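**Baert opens a teaching station for two-handed sorting in Stirport**

STIRPORT, June — Baert, a maker of handling equipment for small factories, has opened a station at its Stirport workshop where operators teach a two-handed robot to sort machined and molded parts by remote control. The station was built together with Wernier, which supplies the control software.

The first task is sorting at a belt conveyor. The operator wears a pair of gloves and a headset, sees the belt from the robot's point of view and moves the robot's hands with their own. Every movement of the fingers and wrists is recorded together with the view from the head. White parts belong in one blue bin and black parts in another, and the operator decides which hand takes which part.

According to Baert, 748 demonstrations of this task have been recorded until now. Each was made by one of 2 operators, who work in turns of up to two hours. Demonstrations in which a part was dropped are kept and marked, so that the software can also learn how a person recovers from a mistake.
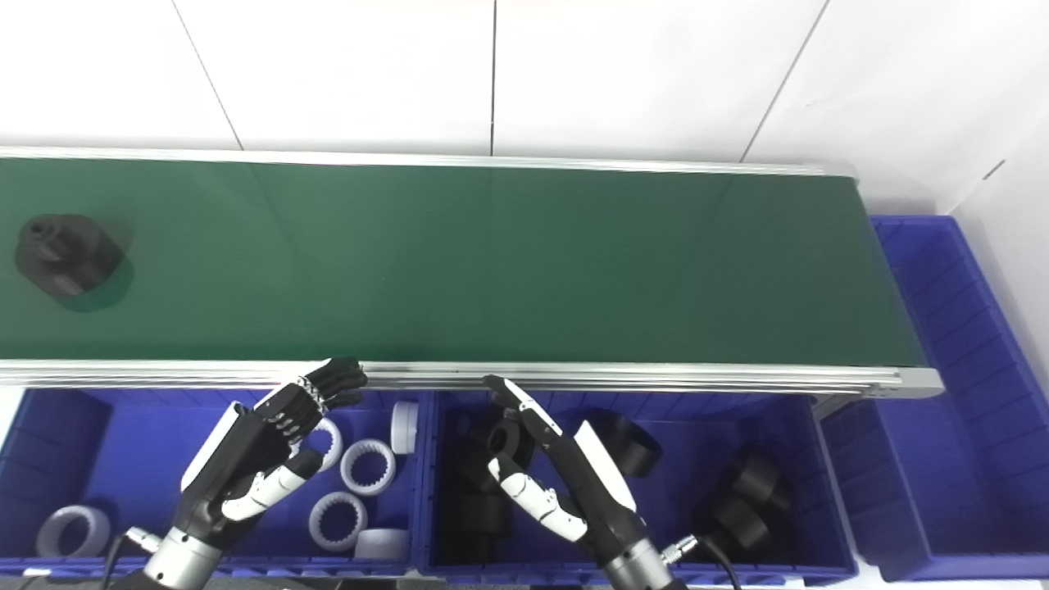

Hostness, which plans to use the method in its own packing hall, said that it was first doubtful about fingers for this kind of work, and that it had expected a simple gripper to be enough. Its production team asked for the hands after it had tried to teach the picking of rings with different shapes, and it now wishes to add a second task, the placing of parts into trays.

Baert agrees that the method has limits. The operator does not feel the weight of the part, and new operators often close the hand too early. The company therefore gives every new operator 7 practice sessions before any recording is used for training.

The recordings stay with the customer. Wernier provides the tools to review them, to remove the ones which are not suitable and to start the training again after new demonstrations are added.

Visits to the station can be arranged through the Baert office in Stirport. Companies are asked to bring a small box of their own parts — clean and without oil — and to describe in a few lines how the parts are sorted today.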